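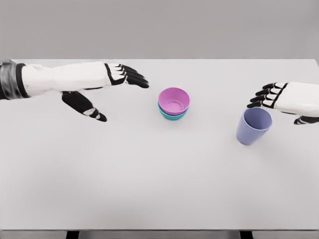

Bowls and a lavender cup between two robotic hands.

Kornenby Paperback Collection: Progress Report to the Prisard Fund
8 September 2019
By Toàn Lại

Shares: 18 | Comments (0)

The grant pays for cataloging the children's paperbacks left to the Kornenby reading room and for making them searchable by the public. Work began in March. This report covers the period since then.

Catalog records

We have finished full records for 430 titles. Each has the author, publisher, year, page count, a subject heading and a short plot summary. The target in the grant agreement was 500, so we are behind. Most of the delay comes from the series books. Many were issued under more than one series name, and the number on the spine does not always match the number on the title page. We now record both and use the title page number for sorting.

Summaries are written in house. We stopped copying the blurb from the back cover after the first month, as several gave away the ending and a few described a different book in the same series. Summaries are kept to 30 words. Anything longer gets trimmed in the search results and reads badly.

Authors who wrote under a house name are entered under the name on the book, with a cross-reference where the real name is printed inside. Where it is not printed, we have left it out.

Search page

The public search page went live on the Litongate system in the summer. It can be searched by title, author, series and reading level. Two faults were found and fixed. Titles starting with "A" or "The" were all being filed under A and T, and accented letters in author names brought up no results. A third fault is still open: a search by illustrator also returns books where the same person is the author. Litongate has it on their list but has not given a date.

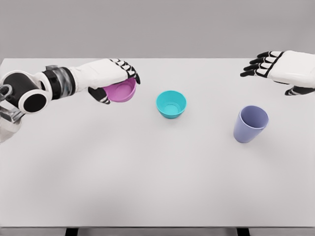 Three plastic containers, with the white tabletop and plain gray wall.

Condition and storage

Books with loose pages are kept back from lending and marked "reading room only" in the catalog. The glue in the older bindings is brittle, and taping the spines would make later repair harder, so we are not doing it. Clear covers have been put on the books that go out most. Duplicates are held until the last box is checked, at which point we will keep the better copy of each and offer the rest to local schools.

Lending

Lending opened on a trial basis. Readers may take up to four books at a time. The mystery series and the animal stories go out most. The poetry has hardly moved and we plan to shelve it with the picture books to see if that helps.

Budget

Spending on covers and labels is below plan. Spending on staff hours is above plan, for the reasons given under Catalog records. We ask permission to move the unspent supplies money to staff hours. No increase in the total is requested.

Next steps

- Finish the remaining records, starting with the school stories
- Check the Mai bequest boxes against the typed list that came with them
- Add reading levels to the early records, which were made without them
- Retest the illustrator search once Litongate sends a fix

A spreadsheet of all finished records is attached to the copy sent by mail.

Recent items
Kornenby reading room: fall opening hours
How we file series books
Litongate search page: known faults
The Mai bequest: what is in the boxes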